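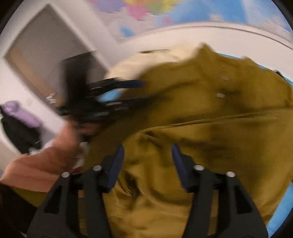

Home | Comics | Collected Editions | Art Books | Back Issues | Cart

Pustuvbridge: The Complete Series
Hardcover, 2 volumes in a slipcase
Publisher: Brandov
Condition: New

If you only ever caught a stray issue of Pustuvbridge on a newsstand rack, you are in for a treat. The whole run is here at last, all 34 issues in order, with the covers put back where they belong (the old paperbacks crammed them together at the end, four to a page!).

The series follows the crew of a mail barge on a river that changes course every night. In the opening issue they tie up at the town of Pustuvbridge with a sack of letters addressed to people who haven't been born yet, and the story takes off from there. It starts as a funny adventure comic and gets stranger and sadder as it goes, and by the time the barge reaches the salt locks you will be reading far too late on a work night.

Volume one holds the first story arc and the flooded town issues. Volume two picks up with the lighthouse trial and runs through to the end, including the double-length last issue. The 6 short backup stories about the lock keeper's goose, which ran behind the main feature and were left out of every earlier collection, are split between the two books. They are wonderful. "The Goose Votes" is worth a reread all by itself.

The color is what got us. Earlier printings came out muddy, and the night chapters in particular were so dark that you could miss a whole figure on the riverbank. Brandov went back to the original color guides for this edition, and the greens and deep blues look terrific on the uncoated paper. The lettering is crisper too, and the page size is a little bigger than the original comics, so the big map spreads finally have some room. Both books have sewn bindings and lie open nicely once you've broken them in.

Extras at the back of volume two include 30 pages of sketches and rejected covers, the full script for the ferry race issue, and the letters columns. Do read the letters columns. Readers spent months arguing over who cut the rope, and the editors happily egged them on.

One thing to know before you order: the crossover with Bilyk isn't included. It was told in that book's own pages and you don't need it to follow the plot, but fans of the barge cook will want it for her big scene. We stock it separately.

Good for teens and up. There's some peril and one fairly grim funeral. Ships flat in a double-walled carton.

Related items
Bilyk: The Crossover Issues (paperback)
Bruredetti, Book One (hardcover)
Pustuvbridge River Map (folded print)
Bagged and boarded back issues, assorted

Contact us | Shipping and returns | Back to top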